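Prillwood Bench Systems / Two-Arm Cell / Set-up and Recovery Guide
Filed under: Faults and Recovery

Section 6. Recovery from a grip-hold fault

6.1 Scope

This section covers the fault in which a gripper closes on a part and does not release it when commanded. The controller reports it as GRIP HOLD and stops motion on both arms. It applies to two-arm cells running Poteo control software with wrist cameras fitted.

It does not cover loss of power (Section 4), collision between arms (Section 5) or damage to the wrist cable (Section 8).

6.2 How the fault appears

The controller compares the commanded finger opening with the measured opening. If the two disagree for longer than 600 ms, the release is abandoned and the fault is raised. Both arms hold position with motors energized. The arm that raised the fault is named on the operator display. The other arm shows WAIT.

The usual causes are:

- A small metal part has entered the gap between the fingers at an angle and wedged there.
- The finger faces are worn, and a thin part has slipped past the contact surface.
- The grip force was left at the setting for a larger part.
- The finger drive has lost its zero position. In this case the fault returns on an empty gripper.

The third cause is the most common in cells where the task changes often. Cases with latches and handles, rolls of chips, card decks and loose hardware do not share a grip setting. Load the correct part table each time the work on the table is changed.

CAUTION: Both arms remain energized during a GRIP HOLD fault. An arm that is not moving is not a safe arm. Do not reach between the grippers until step 5 of 6.4 has been completed.

6.3 Before recovery

Check the position of both arms before anything is touched. Where the grippers are facing each other over the same item, the waiting arm must be moved away first. Moving the faulted arm first can drag a held part across the item or into the opposite gripper.
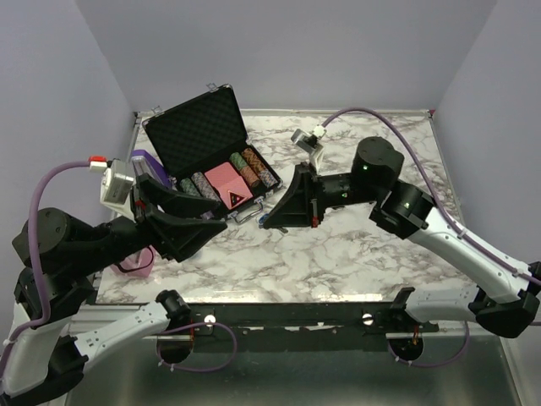
The waiting arm is retracted along the path it used to approach. Do not use the HOME command for this. HOME takes the shortest joint path, and on cells with a raised lid or other tall item on the table the path can pass through it.

Check also that each wrist camera cable has free length for the retract move. A cable that has wrapped behind the wrist will pull tight before the arm reaches its park position. If it is wrapped, jog the wrist joint alone in the opposite direction until the loop is clear.

Note: Do not clear the fault at the display before recording it. Clearing removes the force trace, and the service desk cannot identify the cause without the trace.

6.4 Recovery procedure

Two people are required. One stays at the operator station with a hand on the stop control. The other works at the arm.

1. Save the fault record. Select FAULTS, then SAVE TRACE. Wait for the message STORED.

2. Set the cell to manual mode. The speed limit drops automatically. Confirm on the display that MANUAL is shown for both arms.

3. Jog the waiting arm back along its approach path until it is at its park position.

4. Jog the faulted arm upward by 90 mm, or until the gripper is clear of all items on the table. If the arm cannot be raised without pulling on an item, stop and go to 6.5.

5. Press the stop control and remove motor power from both arms. Support the faulted arm by the lower link before power is removed. The joints without brakes will sink.

6. Hold a padded tray under the fingertips. A wedged part can leave the fingers quickly when the pressure comes off.

7. Turn the manual release on the gripper body counterclockwise, a quarter turn at a time. Stop when the part is loose. Do not pry the fingers apart with a screwdriver or blade.

8. Remove the part with plastic tweezers. Check it for sharp edges and discard it if it is bent.

9. Inspect the finger faces. Light scuffing and pale marks on the outer surfaces are normal wear. Replace the fingers as a pair if the contact face is grooved, chipped or no longer parallel.

10. Turn the manual release fully clockwise.

11. Clear the table of loose screws, washers and clips.

12. Restore motor power and run ZERO GRIPPER with nothing between the fingers. The routine must complete 2 times in a row without a fault.

WARNING: Keep all parts of the body outside the reach of both arms during step 12. The fingers close at full speed during the zero routine regardless of the manual speed limit.

6.5 If the arm cannot be raised

Do not increase jog speed or force. Remove motor power with the arm where it is, supporting the lower link as in step 5, and carry out steps 6 to 8 at table height. A second support under the wrist is needed for this. Raise the arm by hand only after the part is out, then continue from step 9.

6.6 Small metal parts

Ring-shaped and curved parts cause more holds than flat ones. The part turns as the fingers close and the edge is driven into the gap near the tips. The measured opening then looks correct for a thin part and the controller does not reduce force.

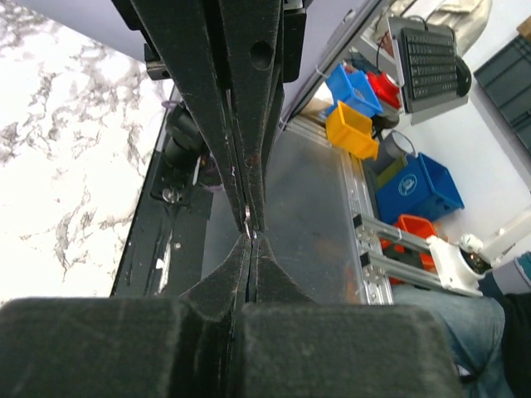 For these parts, set the following in the part table before the cell is returned to automatic mode:

- Grip force: lowest setting that passes the lift test.
- Closing speed: SLOW for the last 6 mm of travel.
- Release check: ON.
- Retry on release: OFF. With retry on, the drive closes again before each attempt and the part is pushed farther in.

Keep people and seating outside the marked area during the lift test, including on the side of the cell used for storage. Bins, tools and input devices placed within reach of the arm are to be moved before the test starts. The arm's software limits do not account for them.

Note: Cells supplied before August with Poduval finger sets have Retry on release set to ON by default. The setting returns to ON after a software update and must be checked again.

6.7 Return to service

Run one full cycle in manual mode with the correct part table loaded. If GRIP HOLD appears again on the same arm, lock the cell out and send the saved trace to the service desk. Do not swap the grippers between arms to continue work. The zero offset is stored with the arm and a swapped gripper will close to the wrong position.

Enter the following in the cell log: arm (left or right), part name, part table in use, finger wear noted at step 9, and whether 6.5 was used.

Revision note: step 6 added and the order of steps 3 and 4 reversed, following a fault report from the Cestport site in which a part was dropped into an open case during release. Approved C. Gavalas, 3 April 2023.

Was this section useful? Yes (2) No (0)
0 comments

Prillwood Bench Systems, Cestport | Technical content: Charalambos Gavalas | Contact the service desk | All rights reserved | Back to top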